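4.2 Floors, walls and the furniture in between

The survey covered 19 rooms, all of them older spaces that now serve as shared workrooms. We went in expecting to write mostly about walls. Walls are what people photograph and what listings mention first, and in the Witstead room, which we came to like very much, red brick takes up one whole side. But as the notes piled up, the part of each room that kept asking for attention was the strip between the floor and the height of a desk top. That is where the sockets are, where chairs get pushed back, where bags end up, and where a room that looks generous on a plan can suddenly feel tight.

Each room was visited 2 times, once in the morning and once late in the afternoon. On each visit we drew the furniture as we found it, with no tidying, and marked every cable run, rug, mat and change of flooring. The drawings were then compared with the plan supplied by the operator. The match was poor in most rooms, and wonderfully so! Desks had crept toward windows, stools had moved between rooms, and in the Brureck building a whole row of tables had been turned a quarter so that people could face each other.

Brick walls had a clear effect on layout. Fixings are awkward in old brick and operators tend to discourage them, so shelves are rare and whatever would have hung on the wall moves onto freestanding furniture. In Witstead the answer is a long gray desk on white legs, placed in front of the brick (Figure 3). The brown wood of the floor and the red of the wall are close in tone, and we noted how easily the pale desk reads against both.

Figure 3. Desk along the brick side of the Witstead room.

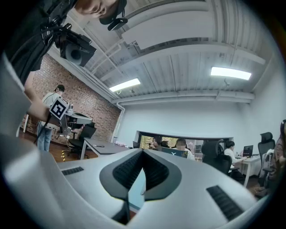 One reply to our questionnaire argued that we were giving brick far too much credit: it was cold to lean against in winter, it shed dust on everything stored next to it, and the writer would trade the whole wall for a second row of sockets at desk height. Similar points came back from the Fusa and Brureck buildings, though in milder words. Of the 201 replies we received, more dealt with power and cables than with light, noise and temperature put together. We had given cables a single line on the form. People wrote in the margins, turned the sheet over and kept going.

Flooring was the second surprise. Wood was the best liked surface by a wide margin, and the comments on it were a pleasure to read (warm underfoot, kind to dropped things, "makes me want to take my shoes off"). Operators were more careful in what they said. A parquet floor cannot easily be opened up for trunking without spoiling the pattern, and surface trunking is a trip edge. So the cables stay loose, and they follow the furniture wherever it goes. Over around 3000 hours of booked use in the period we looked at, the operators' own logs list furniture moves far more often than any repair or cleaning job.

Tiled areas behaved differently. In several rooms a band of tile survives beside the wood, left over from an entrance, a wash area or a stove. We started calling these the margins. On our drawings they fill up with the things that have no other home, and no operator had planned it that way. The Triệu rooms have the widest margins in the sample and also the clearest wooden floors, a link that deserves a proper test with more rooms than we had.

Figure 4. Parquet, tables and cable runs, Witstead room.

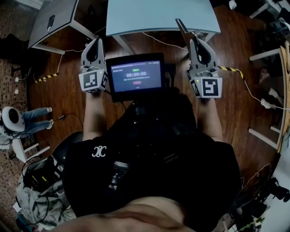
Sitting height turned out to vary much more than desk height. Desks in the sample were nearly all of one standard, yet the same rooms offered office chairs, benches, stools, cushions and, very often, the bare floor. We had left the floor off our list of seats until the second round of visits and were glad to add it. In Figure 4 one person sits straight on the dark parquet, although there is a white stool in the room and a black round seat beside it. Low sitting of this kind puts people at the level of the cables, and the same figure shows how much is down there: a thin white cable passing under the light blue-gray table, more white wires across the wood, and a power strip over on the patterned tile. Yellow-and-black tape lies on the floor near the legs of the gray table. Tape like this was the most common floor marking in the sample, and on our drawings it clustered around table legs and at the ends of cable runs.

The table with the rounded front edge also deserves a word. Rounded fronts were uncommon, and replies from rooms that had them were warm on the subject. People brush past these tables, lean on them and get up from the floor next to them. A square corner at that height is remembered for a long time.

We draw one practical point from this part of the survey. Plans for rooms of this kind should be drawn with the seats people use, the floor included, and with the cables shown at full length. On our redrawn plans the free floor area shrank in every room, most sharply where the original plan had shown nothing but desks. Section 4.3 takes up the question of storage, where the margins come back in a larger role.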